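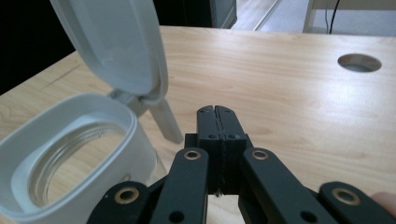
Category: Workplace News | Operations

Trevard extends hand-held gripper program to packing staff at Sivport

The Trevard packing site at Sivport has entered the second stage of its automation program, under which employees on the jar and container lines record their own handling work with hand-held grippers. The recordings are used to prepare the robot arms that will take over part of the repetitive packing from November. The change affects the working day of up to 200 employees across both shifts, and the company has agreed on a number of points with staff representatives, which are set out in this item.

Each participating employee works at a desk for part of the shift and carries out ordinary tasks with the gripper in place of the fingers: opening a hinged lid, setting a glass jar into its container, taking it out again, closing the latch. A full set for one product consists of 1000 recordings. Sets are shared among several people so that the arms do not learn the habits of a single pair of hands.

"Our packers know how much pressure a jar will take and how a lid behaves when the hinge is stiff," said Umut Güneş, who leads the program at Sivport. "We could have asked an outside contractor to do this part. We preferred to ask the people who pack."

Time spent recording is paid at the normal line rate and counts toward the shift total. It does not count toward individual packing targets, which have been lowered for those taking part. Sessions are limited to 40 minutes, followed by a return to other duties or a break. The limit was introduced after the first stage, when several employees reported tired wrists - the gripper is light, but it is held at an angle that the hand is not used to.

No positions at Sivport will be closed as a result of the second stage. Some duties will change. Employees who now place jars by hand for a full shift will move to line supervision, quality checks and the preparation of mixed orders, which remain manual work. Training for these duties is provided by Vamemard and takes place during working hours. Staff who prefer to remain in manual packing may say so in writing to their shift manager, and such requests will be met as far as the order volume allows.

Recordings show the gripper and the work surface. They are stored without names and are not used to measure the speed or performance of any employee. Questions on this point may be directed to the staff office on the ground floor.

The Shenoy site will decide on its own participation once the Sivport results have been reviewed. Managers there have asked to visit the recording desks before doing so, and dates will be posted on the notice boards at both sites.

We use cookies to improve your experience on this site. By continuing to browse, you accept our cookie policy.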